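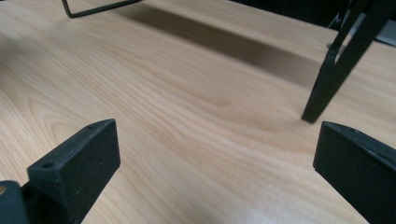 The Bremwood worktop is a laminate-surfaced table top supplied by Balico for classrooms, libraries, craft rooms and shared offices. It is sold as a top only or as a complete table with the Slaoui steel underframe. The finish is a pale tan and beige wood grain with a slight pink cast, and its streaks run long, fine and nearly parallel. In places the grain opens into pointed arches nested one inside another, or bends around a darker, elongated swirl. Purchasers who require a completely plain surface should consider the Bollia range, which is available in solid colours.

Overview

Bremwood was developed for rooms in which one table serves several purposes over the course of a day. A top may be used for written work in the morning, for model making after lunch and for a public meeting in the evening. The surface is therefore matte, and the colour has been kept light so that small parts, pencils and paper can be located without difficulty under ordinary ceiling lighting.

The top is supplied flat, edged on all four sides and pre-drilled underneath for the Slaoui underframe. Fixings are included with complete tables. Tops ordered separately are supplied undrilled unless the order states otherwise.

Finish and grain

The Bremwood pattern alternates creamy beige with a slightly darker brownish tan. The position of arches and swirls differs from one top to the next, and Balico does not match grain between tables. Where several tops are to be placed side by side as a single run, the direction of grain should be marked on the order form. Tops will then be cut so that the streaks follow the same direction, although individual features will not align across the join.

Colour on a computer monitor is not a reliable guide. A sample piece may be requested at no charge and should be viewed in the room where the table will stand, preferably both by daylight and in the evening. Sample pieces are small and may not include an arch or swirl.

Specifications

Product name: Bremwood worktop
Product code: 1011
Surface: Laminate, light wood grain, matte
Maximum length: 2000 mm
Thickness with edging: 34 mm
Maximum evenly distributed load on Slaoui underframe: 40 kg
Edge: Matching, with eased corners
Underframe: Slaoui, black powder-coated steel, fixed height
Use: Indoor only

Widths are cut to order. Please state the finished size, including edging, in millimetres. Balico is unable to accept the return of tops cut to a size incorrectly stated by the purchaser.

Clamps, stands and fitted equipment

Lamps, monitor arms, vices and similar items may be clamped to the long edges of the top. A pad of felt, cork or rubber must be placed between any metal jaw and the laminate on both faces. Clamps should be tightened by hand only. Freestanding equipment with metal feet should also be set on pads, as dragging an unprotected foot over the surface will leave marks that cannot be polished out.

Holes for cables or permanent fittings can be cut at the workshop before edging. Holes cut on site are the responsibility of the purchaser. Any exposed core should be sealed on the same day — moisture entering at an unsealed hole is not covered by the warranty.

Care and cleaning

Wipe the surface with a soft cloth dampened with warm water and a little dishwashing liquid, then dry it with a clean cloth. Wipe in the direction of the grain where possible. Pen and crayon marks can usually be lifted with methylated spirits on a cloth, tested first in an inconspicuous corner.

Do not use scouring powder, steel wool, bleach or furniture wax. Wax in particular builds up a patchy sheen over the matte finish and is tedious to remove. Hot pans, soldering irons and glue guns must be rested on a suitable stand or mat. A cutting mat is required for all work with knives.

Scratches in laminate cannot be sanded. Minor chips along the edging may be filled with the Bremwood repair stick, which is ordered separately.

Delivery and assembly

Tops are wrapped in card and delivered on edge. They should be carried by two people and stored flat, off the floor, in a dry room. Please allow a top to rest in the room overnight before it is fixed to an underframe.

Delivery is to the ground floor. Upper-floor delivery can be arranged where a goods lift is available and its internal dimensions have been supplied in advance. The showroom is open on Saturday mornings for collection of samples and small orders; full-length tops are released from the warehouse only, by appointment.

Assembly instructions are packed with the underframe. Insert all screws loosely before tightening any of them, and check that the table stands level before loading it.

Enquiries

Questions concerning sizes, samples and cut-outs should be directed to Sze-wing Hsieh, Product Enquiries. Organisations furnishing more than one room may contact Alby Waaka, Contract Supply, for a written quotation. Please include a floor plan with the position of doors and power points marked.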